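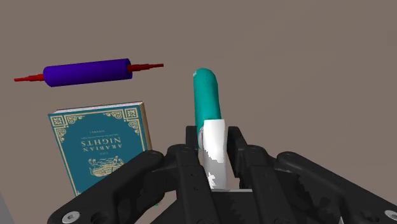

Purple barrel, red handles.

Stikine Rolling Pin Review: Five Months of Pie Crust
March 4, 2018

I've been baking pies since I was tall enough to see over the counter, and for most of that time I used whatever pin was in the drawer. Then last October the old one finally split down the middle (mid-pie, of course) and I went shopping. I ended up with the Stikine, the heavier of the two they make, and I've used it nearly every weekend since.

Let's start with the weight, which is what I love most about it. My kitchen scale says 1274 grams. My old pin was 613, so you can imagine the first time I picked this one up – I nearly dropped it on the cat! But the weight does the work for you. Cold pie dough straight from the fridge used to mean ten minutes of leaning and grunting. Now I give it a few whacks, let it sit while I find the flour, and off I go.

The barrel spins on bearings and the handles stay still in your hands. I know plenty of bakers swear by the French style with no handles at all, and I did try one for a month or so. I could never get an even crust with it. One side was always thick and the other side you could read a newspaper through. If you've got a good feel for it, go ahead and ignore me, but I like handles.

Things I've made with it so far: apple pie, more apple pie, chicken pot pie, two batches of cinnamon rolls, sugar cookies for the school bake sale, and one very sad attempt at homemade noodles. The noodles were my fault. I got the dough too dry and no pin on earth was going to fix that. The cinnamon rolls were fantastic, though. Soft dough can stick a little if you skimp on flour, so dust the barrel as well as the counter.

Now the complaints. It doesn't fit in a normal drawer. Mine lives on top of the fridge, and I have to get the step stool out if somebody has shoved it to the back. The bearings also have a faint squeak that comes and goes. I wrote to the company and got a nice reply in two days telling me to put a drop of food-safe mineral oil at each end. It helped for a while, then the squeak came back, so I did it again. Not a big deal, but for the price I'd hoped for quiet.

Cleaning is a damp cloth and a dry towel. Don't soak it, and keep it out of the dishwasher.

I also borrowed my sister's Burkgate for a weekend to compare. It's lighter at 717 grams and cheaper too, and if you mostly make cookies it would probably suit you fine. The handles are a bit short for me – my pinkies kept hanging off the ends – and I had to push a lot harder on the pie dough. She likes hers and wouldn't trade, so there you go.

Would I buy the Stikine again? Yes, and I'd get the same size. If you have sore wrists, try lifting one in the store first, since moving it around the kitchen is harder than rolling with it.

Four stars out of five. I'm taking one off for the squeak.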